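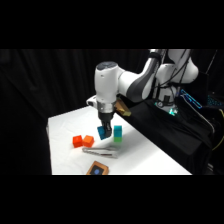

Blue cube, white cloth, Senwood.

The Senwood Letter
April 28, 2026

In defence of the crease

My iron has died. It was a Reuter, bought when I had a job that involved collars, and it went the way all irons go, by dribbling brown water on the one shirt I cared about. I have been putting off a replacement for long enough that people have started to be kind to me about my appearance.

I did go and look. The kitchen shop on the corner has a wall of them now, most with more settings than I have types of cloth. The assistant asked what I mainly ironed. I said tablecloths, which sounded grander than "nothing", and she steered me to a steam generator the size of a bread bin. I picked it up, put it down again and bought a washing-up brush.

The tablecloth part is half true. I own three, all white, all left to me by an aunt who believed that a table without a cloth was a table in its underwear. She ironed hers flat on the table itself with a blanket beneath, and would then allow no one to sit there until the guests arrived. As a child I ate a lot of dinners standing up.

When I mentioned all this in the last letter, I expected the usual silence. This goes out to 1,751 of you, and as far as I can tell 1,659 are waiting for the bit about parking. Instead I got post. Torben Wiegand wrote to say he has not ironed a thing for years and hangs everything in the bathroom while he showers. Cirilo Jaramillo wrote two pages on starch. I had no idea there was that much starch to be had. He is firmly against the spray kind and would like it known that he makes his own from cornflour.

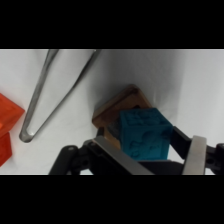 A white cloth is a terrible thing to lay if you are vain about creases. Patterned ones forgive you. On check or a busy floral you could hide a road map. On plain white, every fold throws its own little grey shadow, and once you have seen one you can look at nothing else. It doesn't need to be a cloth, either. Look at the white behind that teal-blue cube, where it curves and folds over to the right: only slightly wrinkled, soft grey shading, and my aunt would still have had the whole lot off and started again. I think it looks fine. I also think my curtains look fine, so weigh that up as you see fit.

What I have been doing instead of ironing, for anyone in the same boat, is as follows. Take the cloth out of the machine the moment it stops. The moment, mind, so no going off to answer the phone. Shake it hard, outdoors if the neighbours can bear it. Peg it by the hem along one long side and pull the bottom edge straight with your hands. Bring it in while it is still a touch damp and lay it on the table it is meant for, then stroke it outwards from the middle like a large, patient dog. Leave it overnight.

This gets you nine tenths of the way. The last tenth goes under the fruit bowl.

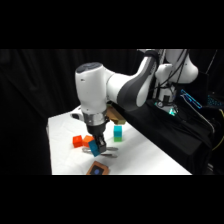
Reading time: 3 minutes

Storage is where it all goes wrong, of course. A cloth folded in four and shut in a drawer from one Christmas to the next comes out with a cross down the middle that would take a steamroller to shift. Cirilo rolls his round a cardboard tube, the sort that wrapping paper comes on, and stands them in the wardrobe behind the coats. I tried it. The tube was shorter than the cloth, so I now have a very smooth tablecloth with two crumpled ends, which hang down where only the cat can see them.

Torben's bathroom method I can recommend for shirts, but with a warning. You do need a proper wooden or plastic hanger. I used a wire one, and my blue linen shirt dried with a pair of small horns at the shoulders. I wore it to the library anyway. The young man at the desk was careful to look only at my books.

As for stains, I had hoped to leave them for another time, but four of you asked about beetroot in the same week, and I can only assume there was a dinner. Cold water straight away, from the back of the cloth, then an ordinary wash. Check before it goes anywhere near heat. If it has already been through the dryer, it is a pink cloth and you should start telling people you chose it.

I am still open to being talked into a new iron. What I want is a light one with a long flex and a dial that says "off" and "on", and it must not speak to my phone. If you own such a thing and are happy with it, write in. July's letter will carry the best replies, along with Cirilo's cornflour quantities, once I have got them down to a single page.

The parking is on the back, as usual.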